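Against the Universal Shelf Depth

Storage furniture for the home is sold by the outside dimension. A cabinet is listed at 40 centimeters deep, and the buyer assumes that 40 centimeters of things will go into it. The figure describes how far the cabinet stands out from the wall. What remains inside after the back panel, the door and the hinge clearance is a different number, and most sellers don't print it.

I think they should be made to print it. I also think the single standard depth that most makers have settled on is a poor compromise for nearly everything people keep at home.

The standard has a simple origin in cutting. A sheet of board divides into a certain number of strips with little left over, and the strip width becomes the shelf depth. Ourania Mitsotakis-Vlachou, who designed flat-pack cabinets for Limero before she took up teaching, calls this "furniture sized for the saw." The phrase is fair to the saw. Waste costs money, and a maker who loses a strip from every sheet will charge for it. But the buyer pays in another way, over a much longer period, and that cost appears on no invoice.

Consider what goes on a shelf. Paperbacks need very little depth. Folded sweaters need more. Dinner plates fall between the two, and a stockpot needs more than any of them. Put paperbacks on a deep shelf and a second row forms behind the first within a year. Put canned food on it and the rear third turns into an archive. When I cleared my own pantry in June, everything past its date was at the back – no exceptions. The shelf was not overloaded. It was too deep for objects that small, and the front row hid the rest.

The usual answer is to add containers. Bins, trays and baskets convert a deep shelf into a set of shallow drawers, and they do work. They also take up space of their own. A container with sloping sides loses volume at the bottom, a container with a thick rim loses width at the top, and two of them side by side lose both. On a shelf 100 centimeters wide, a row of tapered bins can leave a surprising amount of air between them. The listings make this worse by giving the outer measurement at the widest point, usually across the rim or the handles. The buyer of a woven container has even less to go on, as the weave varies from piece to piece and the floor is often smaller than the mouth.

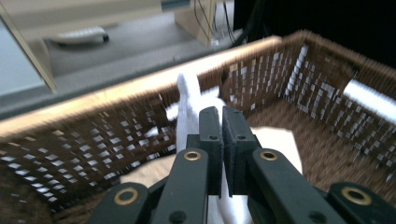 Spyros Galanis, who runs the Fragkou housewares shop near me, keeps a tape measure at the register and lets customers use it. He objects to my proposal all the same. In his view, inside dimensions invite returns: a customer who reads an exact figure expects it to hold to the millimeter, and handmade goods will not oblige. I accept the point for handmade goods. A stated minimum would cover it. For a machine-cut cabinet the objection has no force, because the maker already knows the inside dimension from the drawings.

The change I would ask for is small. List the usable depth first, measured from the back panel to the closed door, and the outside depth second. List the floor area of any container sold for shelf use. Offer at least two depths in each cabinet range, and accept that the shallow one will cost slightly more per shelf. Skurkadar already does the last of these, with a shallow version of its hall unit that I have used for 9 years. It holds less than the deep one. I can see all of it with the door open.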